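Oiling a wood worktop, the quick version

Posted 20 March 2018

Wrote this up fast between coats. Third worktop I've done now, and I still had to dig through old notes for the order of things, so putting it all in one place.

This is for solid wood, bare or previously oiled. Varnished or lacquered tops are a different job, the finish has to come off first. Veneer you can oil too, but go very easy with the sandpaper.

What you need

Hardwax oil or a plain worktop oil. I used Clolanura clear, a small can. Plenty left over.
Sandpaper: 120, 180, 240 grit
Sanding block, or an orbital sander if you have one
Lint-free rags. Old T-shirts are fine, cut the seams off
Vacuum with a brush head
Gloves
White spirit
Metal bucket with a lid, water in it. Don't skip this one, see the end

Before you start

Clear everything off. Everything, including the thing you think you can work around. Wipe down with warm water and a drop of dish soap, then plain water, then leave it overnight. Damp wood won't take oil properly and you get cloudy patches.

Check for old silicone near the sink. Oil won't stick to it and neither will anything else. Scrape it off with a plastic scraper, then wipe with white spirit.

Sanding

Start with 120 if there are stains or rings. If it's only dull, go straight to 180. Always with the grain. Cross-grain scratches don't show until the oil goes on and then they're all you see.

Vacuum between grits. A stray bit of 120 dust under your 240 will leave little curls all over.

Before the last sand, wipe the whole top with a barely damp cloth and let it dry. This raises the grain. It'll feel rough again, that's normal. Light pass with 240 and it's done. Much smoother finish and it stays smooth the first time somebody spills water.

Round over the sharp edges a touch, couple of strokes. Oil pulls away from a crisp edge and that's where it wears first.

First coat

Stir the can, don't shake it. Shaking puts bubbles in.

Pour a small puddle, spread with a rag, long strokes in the direction of the grain. Thin! Thinner than you think. Do the underside too if you can get at it, and definately the cut ends, they soak up loads. One side sealed and the other side bare is how tops cup.

Wait 30 minutes. Then wipe off everything that hasn't gone in. Fresh rag, some pressure. If it feels sticky the next day, you left too much on. Fix: rub with a rag and a little white spirit, wait, carry on.

Second and third coats

Leave overnight between coats, longer if the room is cold. Windows open a crack. Quick scuff with 240 by hand, vacuum, same again.

Three coats for a new top. Two is enough for a refresh. Round the sink I do a fourth. My tin was 500 ml and it did three coats on a long counter.
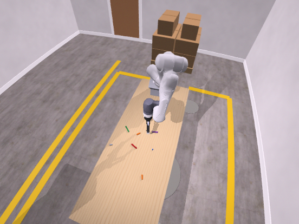
Lærke Egilsson wrote in to say she does the first coat thinned with a splash of white spirit, since it soaks deeper into dry old wood, and that she would wait a full week before putting anything heavy or wet on the surface. I've been getting away with four days. Her way is probably safer. Check the can before thinning though, some makers say no.

Drying vs curing

Dry to touch is overnight. Cured is a couple of weeks. In between you can use it but be gentle: no wet cloths left lying, no hot pans (never hot pans, really), no rubber mats. Mats trap moisture and leave a mark thats a pain to sand out.

Rags

Oily rags can heat up on their own and catch fire. Not a scare story. Straight in the bucket, under water, lid on, outside. Or spread flat outdoors, single layer, till they're stiff. Never balled up in the trash.

Upkeep

Wipe with a damp cloth, dry after. No bleach, no scouring pads. When water stops beading, time for another coat. I do mine every September, plus a dab by the faucet whenever it looks gray.

Single rings or scratches: sand just that spot with 240, feather it out, oil, wipe. It looks lighter at first and blends in after a few weeks.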